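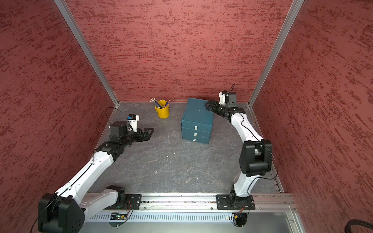
Rudham History Help > Military records > Germany 1871-1921

Reading unit entries in a Prussian Militärpass, 1914 to 1919

Posted by Dristdale, Monday, November 8, 2021

I am working through a Militärpass for a man called up in 1914. The printed part is no trouble. The handwritten part is in old German script and nearly every word is shortened. I have settled on readings for most of it but three entries do not fit together.

1. Under units: "3. Komp. Res. Inf. Regt. 36". I take this as 3rd Company, Reserve Infantry Regiment 36. Is that the same unit as Infantry Regiment 36, or a different one?

2. In 1917, after a hospital stay: "g.v. Heimat", then "z. Ers. Batl. I.R. 36". After this there are no battle entries for up to 14 months.

3. The last one is from April 1919: "Freiw." followed by something I read as "Abt." or "Batl.", then a word I can't make out. The discharge stamp is dated before it. Can a man be discharged and then have a later service entry in the same book?

I also want to know where the regimental papers would be. I wrote down "Potsdam" from an old guide but have found no such collection. The family lived in the Prussian province of Saxony, if that matters.

Flirkex

Different regiment. Reserve regiments often shared a number with an active one but they were separate. Look up the casualty lists online, they have everybody.

Siriwardena

Taking these in order.

Reserve Infantry Regiment 36 and the active regiment numbered 36 (a fusilier regiment, so you may see "Füs. Regt. 36" elsewhere) were separate field units with separate officers and separate war diaries. Don't merge them. A history of one will not tell you where the other was. The company number does help: companies were numbered straight through the regiment, four to a battalion, so a 3rd Company belongs to the I Battalion. If a published history gives movements by battalion, follow the first.

"g.v. Heimat" is garnisonverwendungsfähig Heimat, fit for garrison duty at home. The grades you will meet most are k.v. (fit for field service), g.v. (garrison duty, with a note on where) and a.v. (fit for labor duty). "z. Ers. Batl." is "to the replacement battalion." A man graded g.v. Heimat would not normally be sent to the front until a later medical board changed the grade, so a long gap in the battle list is what you should expect. Check the pages near the back for a second grading. They were sometimes written in sideways where space had run out, and in a different ink.

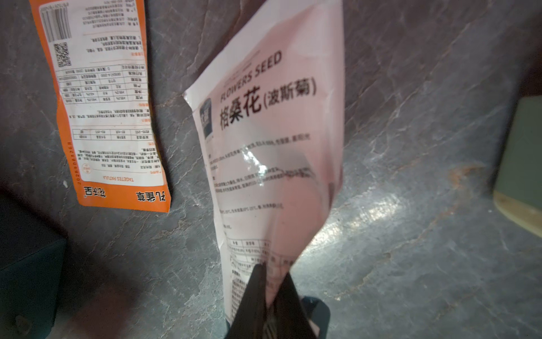 The replacement battalion sat at a home garrison, so any photographs or postcards from that period may carry a German town postmark and no field post number.

On the 1919 entry, "Freiw." is Freiwilliger or Freiwilligen-, volunteer. Both "Abt." (Abteilung) and "Batl." are possible, and the missing word will likely be a place or a commander's name. Many volunteer formations raised that winter and spring used one or the other. A discharge in late 1918 or early 1919 ended his wartime service, and a man who then signed on with a volunteer unit could have it written in the old book by the unit clerk. Look for a second stamp with the new unit's name in it. Stamps are usually easier to read than the clerk. I would not write "Freikorps" in your notes until you have the full name, as some volunteer units were attached to regular ones that were being wound down.

Your guide is out of date on the archive. The Prussian army papers were kept in Potsdam and most of them burned in the air raid of April 1945. The province of Saxony was part of Prussia, and is not to be confused with the Kingdom of Saxony, which had its own army administration and whose surviving files are in Dresden. So Dresden is the wrong place for him.

One correction to the answer above. The casualty lists do not have everybody. They cover men reported killed, wounded, missing or captured, and there are mistakes in the spelling of names and places. The later lists also leave out the unit, so you will need his birthplace to sort him from others of the same name.

Dristdale

Thank you. There is a second grading, sideways on page 20, and it reads k.v. The 1919 stamp is faint but ends in "-Abteilung". I will post the first half under a new heading when I have it.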